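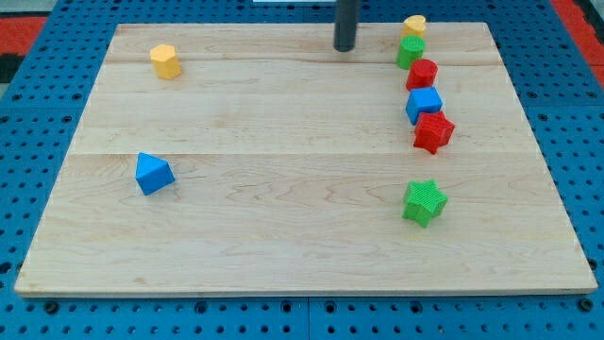

So the shape blocks are out again! Kidus brought them round in November, in an old Stutlow biscuit tin, and they've been all over my workroom ever since. My favourite is the yellow one with six sides – it stands up nicely and feels good in the hand while I'm on the phone.

I do like bright colours against pale wood. I paid 399 for a "proper" desk ornament once and hardly ever looked at it (sorry, Eusebio, I know you helped me choose it). Tea now, then I'll see if they stack.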